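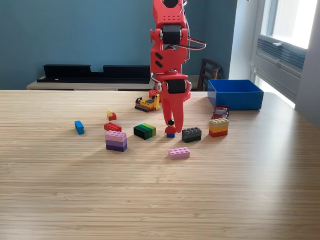
Sumathi would like it noted that a brick with studs on it is a brick, and that sorting the tub by color is what people do when they have never had to find anything in it. She has a point. I have been sorting by color since lunch.

Wednesday, August 3, 2022. Small workshop, Prerinville.

Job: get the brick tub into an order that survives contact with other people. Last full sort was before the move from Sketham, and the move undid it. Small batch out on the bamboo-grain table first, to argue over before we do the whole lot.

What the batch taught us, in no order:

Stacks. Whoever last used these left them in stacks. There is a pink, lavender and dark purple one that is rather handsome, and one that goes beige, yellow, orange, red like a cheap sunset. Under my system neither can be filed without being taken apart. Under Sumathi's (by shape, color ignored) same problem, fewer drawers. We agreed stacks get split on arrival. I then left both stacks standing, as they were nice.

The green brick. Dark green one end, bright green the other. I have one green drawer, so fine. Sumathi asked what I would do with a red brick that had a yellow piece on top, and there was one right there on the table. Moved on.

Light pink 2x4. Goes with pink. Is the top of the pink and purple stack the same pink? Held under the bench lamp, then by the window, two different answers. Ruling: one pink drawer until somebody complains.

Dark gray 2x4. We own two grays, old and new, and I can tell them apart only when they are side by side. Sumathi can't and says this is a sign of health.

The car. Dark red, small, gray up by the windshield. Not a brick. Neither is the minifigure (black hair, red torso, dark blue legs). I proposed a drawer called "other". Sumathi says the last "other" drawer held 34 things, one of them a radiator key. Compromise: vehicles in one, people in one, and the radiator key goes back to the radiator.

Drawers. The Vatent cabinet has 7 that open. The eighth has been stuck since we got it and I have stopped taking it personally. So it is 7 drawers for all shapes, colors, people and cars, which does rather favor her side. Color alone would want more than that before we even got to the grays.

Tried her way for an hour after coffee. 2x4s in one drawer, smaller bricks in the next, plates under those. Much faster – you can do it by feel while talking. Finding a particular red one again is slower, though not by as much as I had hoped.

Decision for now: shape first, and color only inside the 2x4 drawer, with card dividers. I cut the dividers too tall and the drawer won't shut. Trim tomorrow.

Still to do:
Labels. Pencil until September, then the proper ones.
Wash the sticky lot separately. Lukewarm water, mesh bag, towel overnight.
Ask Gangadharan whether the second tub in the store room is ours. It says Kamath on the lid, which ought to settle it, but it also said Kamath on my stapler.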